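By February I was dreaming in grip failures. Lionel Hebden had this idea — and he'd sold it to the whole lab before I got my coat off — that Pralley would learn to hold things better if we stopped showing it perfect grabs and fed it our worst ones. So we did 402 of them, the clumsiest I could manage, and I've never been so good at a job!

"Next bottle," Lionel kept saying, like a bartender.
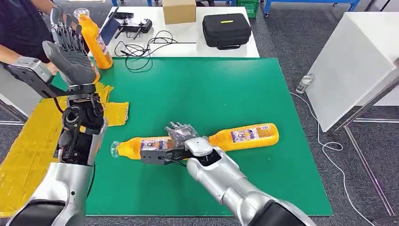

I wanted 1,000 before we tested anything. He wanted to test right then, at 2 in the morning, with half my sandwich still in his hand. Guess who won.

The old model, Hollis, got its turn first and dropped the bottle twice. Then we loaded Pralley. It closed its fingers, stopped, opened them a little and shifted toward the cap before it squeezed again (I do that, I thought, that's exactly what I do after I've botched one).

"Did you teach it that?" Lionel asked.

I said I guess I had. He wrote it down, finished my sandwich and went to find another bottle.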